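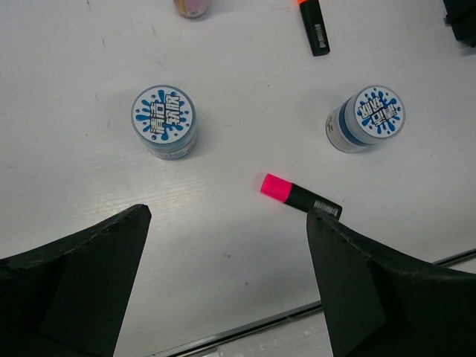 Old shorelines on Kemppainen Lake – tilt or just a leaky outlet?

Posted in: Earth Science > Lakes, Rivers & Ice

gravelbar
Second summer walking the ridges on the north side. There's a clear set of old beaches up in the spruce, rounded cobbles, sandy matrix, the works. Top one is 17 metres above the current waterline by my level. South end at Skostine the same ridge (I think its the same one) is way lower, almost in the cattails. So, postglacial rebound tilting the whole basin? Or did the outlet just cut down in stages and I'm matching the wrong ridges?

mudcore_88
Wrong ridges. Sorry. Everybody does it the first time. You can't correlate by eye through bush, you need something datable in or under the gravel.

gravelbar
I didn't do it by eye. Levelled it in legs from the Wiso benchmark, closed the loop, misclosure was small enough I'm not worried.

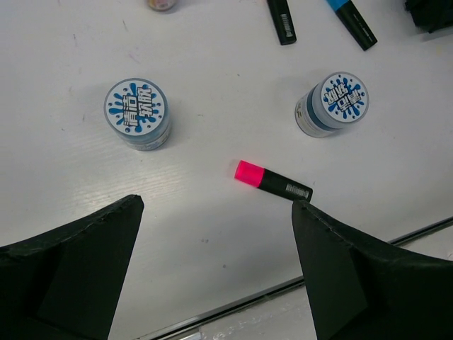

What I don't have is dates. No shell, no wood so far, only charcoal from one pit and it could be any old forest fire. Grain size matches north to south but so does every beach on that lake.

eskerwalker
Levelling loop is fine but a good height on the wrong ridge is still the wrong ridge, mudcore's right about that bit. Tilt is real up there though. Land's still coming up faster to the north, so a lake with its outlet at the south end should be slowly drowning its south shore. Cattails at Skostine fit. Dead standing trees in the water?

gravelbar
Yes, whole bay of them. Figured beaver.

mudcore_88
It IS beaver. Two dams on the creek below Skostine, been there for years. You'd get drowned trees with zero tilt.

eskerwalker
A beaver dam raises the whole lake, not just one end. Check the north shore. If nothing's drowned up there then beaver isn't the whole answer.

saltmarsh
Coming at this from the coast so take it with a grain. We had the same fight over the Clelness terraces. Half the group wanted one tilted surface, other half wanted a staircase of separate ones. I was on the one surface side. 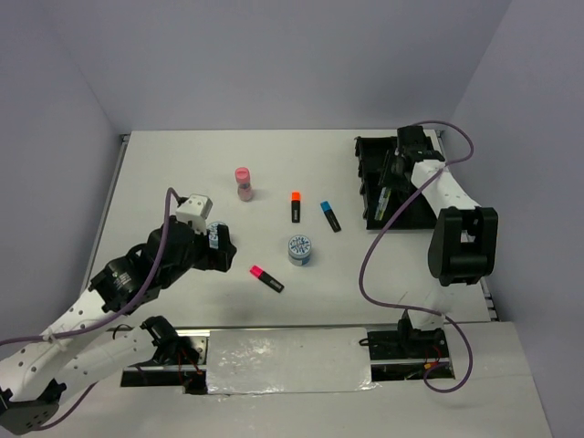

Anyway we plotted height against distance along the uplift direction, NOT along the shore, and it fell apart into three lines, none of them flat. Steepest line was the oldest. Was annoying but there it was. If your ridges do that, older = steeper, you've got rebound. If all the lines are parallel and level its just outlet cutting.

gravelbar
ok that's useful. I've got 106 height points, most of them clustered in the north because access is awful down south. Would that wreck it?

saltmarsh
Won't wreck it but your slopes will be soft. Another 30 from the south end would do more than anything else you could add.

mudcore_88
And core the bog behind the top ridge!! Base of the peat gives you a minimum age. Stop pouring effort into heights.

eskerwalker
Both. Heights are cheap, dates cost money. I'd plot first and spend later – no sense dating a ridge you can't trace.

mudcore_88
Disagree, but fine.

gravelbar
Going back in October when the leaves are down, sightlines are terible right now. North shore quick answer from my notes – no drowned trees, and theres a bare cobble strip with young alder coming in below the older stuff. Will post the plot when I have it.

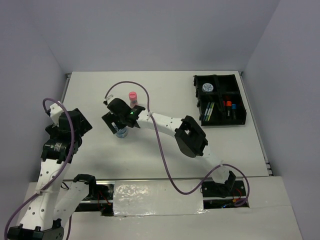

Related threads
Peat basal dates – bulk or picked seeds?
Wiso benchmark, anyone re-surveyed it lately?
Clelness terraces, the long argument
Ice-push ridge or storm beach, how do you tell
Hand level vs GPS under spruce canopy
Thread views: 1308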